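Gratville Shared Workshop, Evening Build Course
Handout 6: Fixtures, parts trays and getting the arm inside a PC case

Okay, so last session we got the arm picking blocks off a bare table, and a bunch of you asked when we'd get to do something real. Now! We're moving on to the desktop tower, and most of this handout is about the boring gray plate that sits next to it (I love that plate, bear with me).

Why a plate at all

The arm doesn't know where your memory module is. It knows where you said it would be. If you set parts down by hand, every one lands a little crooked, and a little crooked is plenty to miss a slot. So we print a tray with a pocket or holder for each part and bolt it down, and from then on a part's position is just a number in your Firker file. When I moved my first tray without telling the file, I spent a whole evening chasing a bug that was a loose bolt. Please write the tray position on tape and stick it to the table.

Printing notes

Print flat, no supports. Budget 11 hours for the full plate on the workshop printer, so start it before you go home. Leave the pockets a hair loose and then test with a dead part. I mean a really dead one, from the scrap bin. If the chip has to be pushed into its pocket, the arm is going to have trouble pulling it out, and then you'll be sanding (I've done a lot of sanding).

Setting up the tower

Side panel off, case on its side, opening up. Unplugged, obviously, and leave it that way. Push the case against your stops and check that it doesn't rock.

Now think about reach. A two-finger gripper is a lot fatter than your hand, and the drive cage sticks up right where you'd like to swing through. Come in from straight above, slow, and keep the Ekine speed slider at 6 percent until you've run the whole path without touching anything. I go up to 60 after that and no higher.
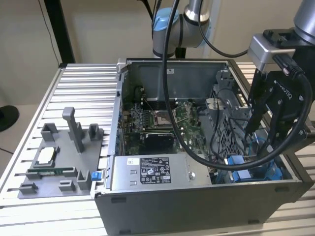
Fig. 1. Gripper down by the drive cage, with the chip and memory module in the printed tray at left.

Look at how the gripper cable loops through the case in Fig. 1. Cable routing deserves as much of your time as the path itself. Before you run anything, jog the arm to both ends of its travel and watch the slack the whole way, especially near the CPU socket. Those pins bend if you look at them wrong!

For next time

Bring your tray file, even if it's half done. Measure your own memory module with calipers and compare it to the holder in the Oral template, then write down the gap you chose. We'll print the small holders first and save the full plate for the following session.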